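Collecting Two-Handed Demonstrations with Handheld Grippers
Final report, Robot Learning Project Course
Araceli Echevarría and Asif Mirani
March 21, 2025

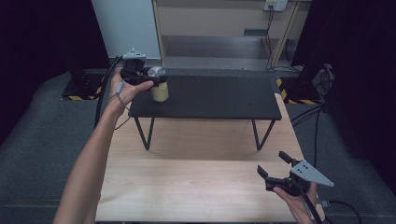

1. Goal

The project set out to build a small demonstration set for tabletop manipulation and to find out which parts of the collection procedure cause the most unusable data. Training a policy was left to the group that follows us. We were responsible for the recordings, the labels and the written procedure.

The task family is called Clokadier in our files. It covers moving a cup on, off and across a raised surface, with one gripper in each hand. The raised surface is a low black table standing on the larger wooden one. We wanted a height change in every episode, as the earlier Bultcombe set was recorded entirely on one plane and its policies tended to drag objects.

2. Procedure

Each episode starts with both grippers open and held clear of the black table. The operator waits for the tone, performs the instruction shown on the task sheet, returns both grippers to the start pose and holds still until the second tone. Gripper opening is logged along with pose. Instructions were drawn from a list of 15, shuffled per session so that the same one did not come up in long runs.

The two of us alternated as operator. Sessions were capped at 13 minutes of recording after we found that the return pose became sloppy toward the end of longer ones.

Cable routing took more time to settle than expected. With the cable running across the palm, wrist rotation was restricted and the operator compensated with the elbow, giving arm motions that a robot has no reason to copy. We now check for free rotation in both hands before the first tone.

3. Data

The final set holds 3314 episodes. Labels were entered in Skukomo, one row per episode, with fields for instruction, operator, outcome and remarks. Outcome is success, failure or recovered. A recovered episode is one where the first grasp slipped and the operator completed the task anyway. These were kept. Early in December we had been deleting them, and the set from that period contains almost no regrasps.

4. Problems

4.1 Pose jumps. Tracking sometimes jumped when one gripper passed in front of the other. The Lozano filter script flags these, but its default threshold also flags fast, valid motion. We raised the threshold and reviewed the flagged episodes by hand.

4.2 Idle hand. In single-hand instructions the unused gripper drifted. The task sheet now states where it should be held.

4.3 Cup placement. Start positions clustered near the middle of the black table until we added 4 corner positions to the sheet. Corner grasps from the rear are still harder to perform cleanly.

5. Remaining work

The operator field has not been checked against the session log for the first two weeks. Episodes from that period should not be used for any comparison between operators.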